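Storirine, Station 2: Markers, Jaws, and a Weekly Routine

Posted in July, under Maintenance

I have been looking after the hand-held gripper station at Storirine since spring, and the notes I keep for it have grown long enough to be worth cleaning up. Most of this is for Siebe Goossens, who takes over the bench next month. If you run a similar pair of grippers, some of it may carry over. The numbers are ours, so measure your own before you copy anything.

The station is simple. One operator stands at a desk with a gripper in each hand and a head-mounted camera looking down. Each gripper has a cube with printed square markers on it, and the software works out where the gripper is from whichever faces the camera can see. Jaw opening comes from an encoder in the handle. The arm cell next door replays the motion. If the marker pose is bad or the encoder has drifted, the arm will miss the object by exactly as much as the error says it should, so nearly all of the upkeep goes into those two things.

Marker cubes

The cubes came with printed paper faces under clear film. I replaced the lot in the first month. The film had started to lift at the corners, and a lifted corner throws a highlight under ceiling lights that the detector reads as part of the pattern. The new faces are matte vinyl, put on with a plastic card and left under a weight overnight. Keep a white margin all the way around the black square. I trimmed one too close at first and lost detection on that face whenever it was seen at an angle.

Each face has its own ID, and the layout is stored in a file per gripper. After any change of cube, check the file against the real thing by turning the gripper slowly under the camera with the overlay on. The axes should stay put as one face goes out of view and the next comes in. If they jump, two faces have been swapped or one is rotated by a quarter turn. I have made both mistakes. The rotated one takes longer to find, as the position looks fine and only the orientation flips.

The mount screws work loose. They are small, they go into printed plastic, and every time a gripper is put down it is put down on something. I check them each morning with the short driver and go no tighter than finger pressure plus a slight nip. Thread locker attacked the plastic on our spare, so we don't use it. Marijke Prins fitted brass inserts to the left gripper and it has held since. The right one is due for the same.

Camera calibration

The head camera has a very wide lens and the straight lines in the room come out bowed. That is expected and the model handles it, provided the calibration covers the edges of the view as well as the center. Our first set had plenty of board poses in the middle and hardly any near the rim. Poses came out good over the center of the desk and wandered off as soon as the hands moved apart.

The current set has 70 board poses, with the outer ones taken at a steep tilt. It takes about as long as a coffee. Lock the focus ring before you begin and put a paint mark across ring and body, so that a knocked ring shows at a glance. If the marks don't line up, the calibration is void and you start again.
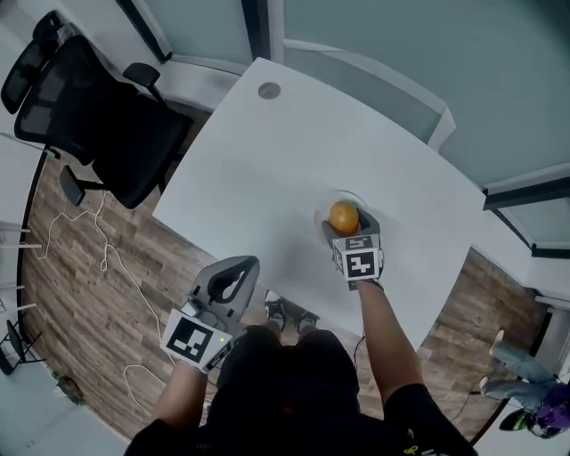

After calibration I run what the log calls the fruit test. The object is an orange. We used a machined steel cylinder for a while, which is better metrology and a worse test, as the jaws always seat on it the same way. An orange is a bit uneven, gives a little under the fingers, and rolls if you approach it badly. The operator closes on it, holds for a count of three, lifts, sets down, and opens. Then the other hand does the same. I look at two traces afterward: jaw opening against time, and the distance between gripper and desk during the hold. The first should go flat and stay flat. The second should be flat as well, and if it ripples, suspect a cube mount before you suspect the software.

Change the orange when it goes soft. A soft one gives a slow creep in the jaw trace that looks just like a slipping encoder, and I spent most of an afternoon taking a handle apart on account of that.

Encoders and jaws

The encoder reads 11 counts off zero when cold on the right gripper and settles after a few minutes of opening and closing. I zero it warm. The procedure is: close fully on nothing, hold, press zero, open fully, and check that the reading lands near 994. Ours does that within a couple of counts. When it came up well short one morning, the cause was a crumb of eraser in the jaw slide. Brush the slides out before you zero, every time.

The fingers themselves wear on the inside face. Once the surface is polished, light objects begin to slip and operators squeeze harder without noticing, which then shows up in the data as a tighter grip than the task needs. I scuff the faces lightly with fine paper and swap the fingers when scuffing stops helping. Swap both fingers of a gripper together and redo the zero.

Logs and small stuff

Wim Peeters wrote the checker that runs at the end of each session. It flags any stretch where neither cube is seen for more than half a second. A few flags are normal, mostly when the operator looks up. A run of them with the hands over the desk means a dirty face or a bad lamp. Wipe the faces with a dry cloth. Alcohol dulls the black in patches.

Cables get their own line in the checklist because they account for more lost sessions than anything above. Walk the floor before starting and look at where each one runs relative to the operator's feet. Give the camera lead enough slack for a full turn to either side. Jozef Geerts wants everything in a floor channel and has a quote from Bilgin for it. I would be happy with that, but it hasn't been ordered.

Spares are in the second drawer: one set of fingers, two blank cubes, a sheet of printed faces, and the short driver. The long driver doesn't fit under the handle guard, so leave it alone.

Open items for Siebe: brass inserts on the right gripper, a second sheet of faces from the printer in Drarnwood, and a proper look at why the left handle's zero button needs two presses. I think it is the switch. The replacement is a standard part and I have left one taped inside the drawer.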